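October, late, kitchen light on

The new laptop came this morning, finally, after the tracking page had been telling me "out for delivery" since what felt like the beginning of time. It's the Asard, the thin one, in the dark green. I went back and forth on it for most of the summer (I have a whole notebook page of pros and cons, mostly cons, mostly the price) and then last week I just ordered it at eleven at night in my socks like a crazy person. $2,439 with tax and the bigger drive. I've never spent that much on a computer in my life and I felt a bit sick for two days.

It's so light! I picked up the box and thought they'd forgotten to put it in. My old Tardale weighs as much as a cast iron skillet and gets hot enough to be one, and I've been carrying it to work and back for so long that my left shoulder sits lower than my right. Mom pointed that out at Easter and I've been checking in mirrors ever since.

Setup was mostly fine. It wanted me to make an account, then a PIN, then a second account for the thing that backs up the first account, and somewhere in there I agreed to a newsletter. The fingerprint reader would not take my thumb. I tried it eight or nine times, washed my hands, tried again, and gave up and used my index finger, which it liked right away. So now I reach for the power button with my thumb out of habit and get a little shake of the screen telling me no.

The screen is gorgeous. I put it next to the Tardale with the same vacation picture up on both and the old one looked like it had been left in a window for ten years. I hadn't noticed it getting so dim and yellow. Now I can't stop noticing.

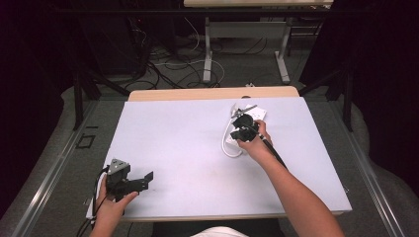

Moving the files over took the whole afternoon. I figured I'd do it with the cable that came in the box, but the Tardale only has the old wide ports and the Asard only has the little ones, and of course there was no adapter. So off to the store. They had one adapter left, on a hook behind the phone cases, and the box had been opened and taped shut again, but I bought it anyway and it works. I should have bought two. I'll need one at the office.

I had more than 1000 photos just in a folder called "sort later." I did not sort them. They are now in a folder called "sort later" on the new machine, right where I'll see it every time I open the thing. Also found four copies of my resume, all with "final" in the name, and the recipe for the lemon bars I thought I'd lost, so that's dessert for the weekend decided.

Battery is the part I was most excited about, and I don't know yet. I unplugged it at noon and when I sat down after dinner it said 44 percent, with the copying going most of that time and the brightness way up because I was showing off to myself. I think that's good? The Tardale would have been dead before the sandwich was made. I'll try a real workday on it and write down the numbers.

Things I don't love: the keys are very shallow and I keep hitting the wrong one at the right edge, where they squeezed in a whole extra column for page up and page down. I've jumped to the bottom of this entry twice already. And the charger is small but the cord is stiff, so it stands up off the counter in a loop and I've caught my sleeve on it. The speakers are kind of tinny too. I played the Orklow record I always play on new things, and the bass just sort of wasn't there – fine for a phone call, no good for cooking to. The kitchen radio keeps its job.

I don't know what to do with the old one. The trade-in form offered me a price so low I laughed out loud and closed the tab. It still runs. I could wipe it and put it in the spare room for looking up patterns and paying bills, or I could put it in the closet with the one before it and the one before that. Probably the closet. I did peel the sticker off the lid first and stuck it inside the cover of this notebook, slightly crooked.

It's almost midnight and it just told me there's an update ready, 20 minutes, do not turn off. Going to let it run and go brush my teeth.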